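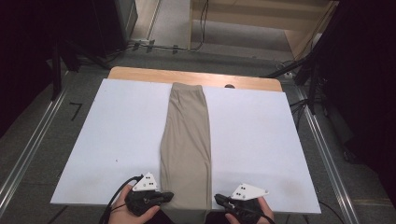 Storing Cotton Through a Humid Summer

Cotton holds moisture well after it feels dry to the hand. Garments put away straight off the line in January will often smell musty by July. Leave them in an aired room overnight before they go in the wardrobe.

Wash in warm water and skip the fabric softener. Softener leaves a residue that attracts dust and stiffens the collar band over time. Add 120 mL of white vinegar to the final rinse if the water is hard.

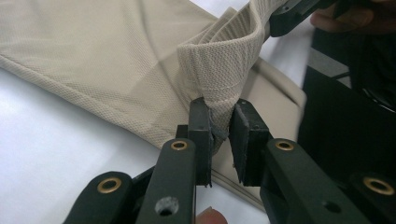 Knits should be stored flat. A hanger pulls the shoulder seams out of line, particularly on heavier piqué. Woven trousers can be hung from the cuffs or folded once along the crease.

Drawer liners: unscented paper only. Replace it every 3 months. Cedar blocks lose their oil and need a light sand with 200 grit paper when the smell fades. Wipe the dust off before returning them to the drawer.
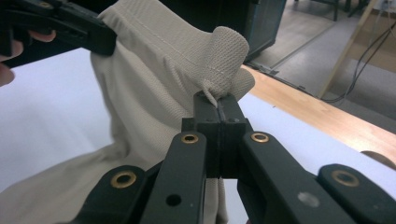 Silica gel sachets work in closed tubs but do little in an open wardrobe. Recharge the beaded type in a low oven according to the packet. Vacuum bags are suitable for doonas and spare blankets. Do not use them for anything with a structured collar, as the fold lines are difficult to press out.

Check stored clothes monthly during the wet. Any item with grey or black spotting goes outside to be brushed off before washing, well away from the rest of the load.

Compiled by Obinna Onyeka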